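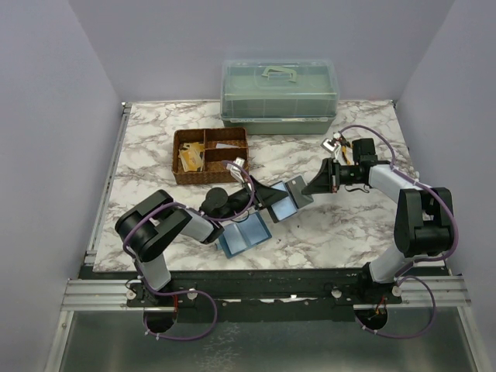 Kieran Foley来信讲，分格的东西都是骗人的，买回来头三天整整齐齐，到了第四天，长格里塞满碎纸片，小格里躺着一张不知道谁给的卡片，还不如一个大抽屉，什么都往里一扔，要用的时候翻一翻，总能翻到。他说他家就是这样过来的，日子也没有过不下去。

我把这封信读了两遍，心里是有些佩服的，因为他说的前半段我全都经历过。我家门口那只藤编的分格托盘，是二月里搬家之后在Tudwood的旧货铺子买的，当时想得很美：长的一格放信，短的两格一格放钥匙，一格放零钱。结果呢，信没放几封，倒是拆包裹剩下的硬纸片越积越多，黄黄的一堆，总觉得哪天垫桌脚、写便条用得着，就舍不得扔。钥匙照旧在大衣口袋里。

可是读到后半段，我就不能同意了。大抽屉我也有过，在Getside住的那几年，厨房里就有这么一只，又深又沉，拉开来要用膝盖顶着。里面有什么呢？蜡烛头，说明书，干掉的胶水，一把再也配不上锁的钥匙。东西进去了就看不见，看不见也就不心烦，这是它的好处；可人要找一张取衣服的单子，找了整整一个下午，最后还是空着手去店里跟人家赔笑脸，这种事我也经历过，而且不止一回。

浅浅的托盘好就好在它藏不住。乱了就是乱了，你每天进门出门都看得见，哪一格堆得冒了尖，心里清清楚楚。我现在倒觉得，格子原先打算放什么，没有那么要紧，过上几个星期，它自己会告诉你这家人到底在攒什么。我家攒纸片，那就承认攒纸片，把长格给它，满了就清掉一半。Maeve Geraghty听我这么一讲，说她家那只里全是橡皮筋，她母亲那时候就是这样，她也懒得改了。

至于带盖子的塑料收纳盒，我并不反对，家里也有几只，放过季的围巾、备用的灯泡，都很合适，盖子一合，提起来就能走。只是我劝各位不要把天天要用的东西放进去。多一道盖子，就多一道懒，我这个人尤其如此，盖子上面先搁一封信，再搁一副手套，过不了多久，那只盒子就变成一张小桌子了，里面装着什么，全家没有一个人说得上来。

也有读者问我，是不是该照着书上说的，先把东西全倒出来，再一样一样地分。我试过，倒是倒出来了，后来水开了，邻居又来敲门，那一地的东西摊到晚上，我是绕着走去睡觉的。所以我如今只收拾一格，泡茶的工夫就够了，今天收长的，明天想起来再收短的，想不起来就算了。昨天收拾的时候翻出一张小白卡片，是Quinlan那家修鞋铺的，我那双棕色的靴子还在人家店里放着呢，明天得去取。

联系本栏：Rarham 邮政信箱3117号　版权所有，转载请先来信　返回顶部
搜索本站 请输入关键词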